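How to Make Mulled Wine at Home (Without Boiling the Good Stuff Away)

Posted in: Wine Basics, Winter Drinks

Every December I pull the big pot off the top shelf, and the whole house smells amazing by dinnertime! Mulled wine is one of the easiest warm drinks you can make, it feeds a crowd, and it's very forgiving if you follow one rule: keep it off the boil. I've been making it this way ever since Fiona Lindsay brought a thermos of hers to our Monday tasting group and I went back for a third cup.

This recipe serves six to eight people, or four if they're the people in my tasting group.

What you'll need

2 bottles of dry red wine
2 oranges
1 firm apple
1/3 cup honey or brown sugar, plus more to taste
2 cinnamon sticks
6 whole cloves
2 star anise
4 green cardamom pods, lightly crushed
1/2 cup brandy (optional, but so good)

You'll also want a heavy pot with a lid, a vegetable peeler, a fine strainer and a ladle. A slow cooker works too, and I've put notes for that further down.

Picking the wine

Please don't spend a lot here. The spices and honey are going to cover up anything delicate, so save the special bottle for a glass at the table. What you want is something fruity and medium-bodied that you'd be happy to drink on its own. Merlot, Zinfandel, Grenache and Garnacha blends all do really well. I usually grab the Treddale red from the bottom shelf at Bednarek, our corner shop, and it has never let me down.

Go easy with very oaky wines. Heat brings the oak forward, and with the cloves in there it can start to taste like a pencil. Very tannic young Cabernet can turn bitter in the pot as well. If that's all you have, add another spoonful of honey and an extra splash of orange juice.

Step 1: Prep the fruit

Wash the oranges well under warm water and scrub off any wax. With your vegetable peeler, take wide strips of peel from one orange, leaving as much of the white pith behind as you can. Juice that same orange and set the juice aside. Slice the second orange into thin rounds for serving.

Core the apple and cut it into thin wedges. Leave the skin on - it helps them hold together in the pot.

Step 2: Make the syrup

This is the step people skip, and it makes such a difference! Put the honey, orange juice, orange peel and all the spices in your pot with about one cup of the wine. Bring it to a gentle simmer over medium heat, stirring until the honey dissolves. Let it bubble softly for five minutes or so, until it looks a little glossy and the kitchen smells like a holiday market.

You're getting the flavor out of the spices with a small amount of wine, so the rest of it can go in later and keep its fruit (and most of its alcohol).

Step 3: Add the rest of the wine

Turn the heat down to low. Pour in the remaining wine and add the apple wedges. Warm it slowly for 20 to 30 minutes with the lid partly on. You want steam coming off the top and no bubbles. If you have a kitchen thermometer, aim for 160°F and stay below 170°F.

Taste it at the 20-minute mark. Too sharp? Stir in honey, a teaspoon at a time. Too sweet? A squeeze of lemon fixes it fast. If the cloves are taking over, fish them out right away and carry on without them.

Step 4: Strain and finish

Take the pot off the heat, stir in the brandy if you're using it, and ladle through the strainer into mugs or heatproof glasses. Drop an orange round and a wedge of the warm apple into each one. Dalibor Tóth, who runs the tasting group with me, likes a grating of nutmeg on top, and I've come around to it.

Slow cooker version

Make the syrup on the stove as above, then scrape it into the slow cooker with the wine and apple. Set it to low for an hour and a half, then switch to warm. Pull the spices and peel after two hours or it'll get bitter. This is my favorite way to do it for a party, as everybody can help themselves!

Swaps to try

White mulled wine: use a dry Riesling or Pinot Grigio, swap one cinnamon stick for a few slices of fresh ginger, and use a pear in place of the apple.

No alcohol: unsweetened grape juice and cranberry juice, half and half. Skip the honey until you've tasted it.

Something tropical: soursop pulp stirred into the white version, seeds removed (every one of them, they aren't edible). It goes creamy and tangy and I love it with ginger.

Storing leftovers

Let it cool, strain out everything solid, and pour it into a clean bottle or jar. It keeps in the fridge for three days. Warm it up gently on the stove, again without boiling. You can also freeze it in ice cube trays and drop the cubes into a pan sauce or the gravy for a pot roast. 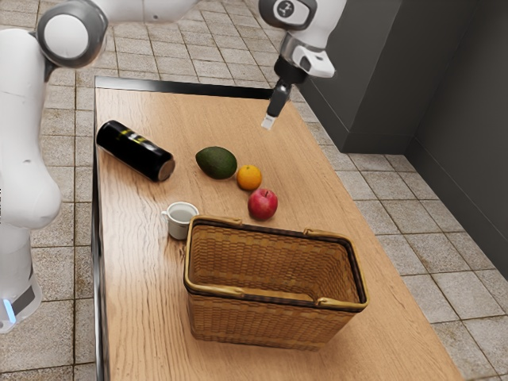
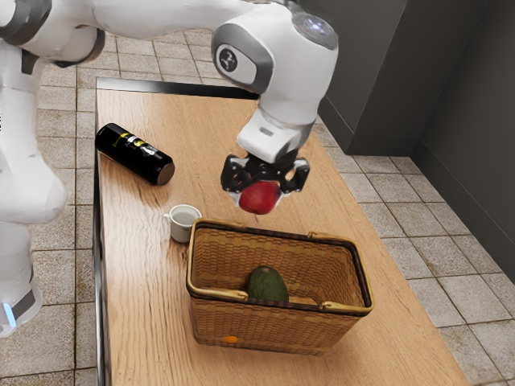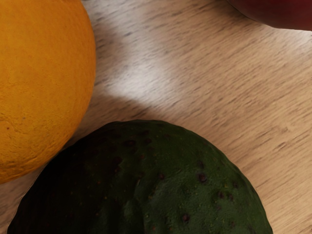
Apple in the second picture, orange and soursop in the third.

Next up: what to do with the half bottle of brandy you now have sitting on the counter. I'm testing a pear and brandy cake this week and it's looking very promising!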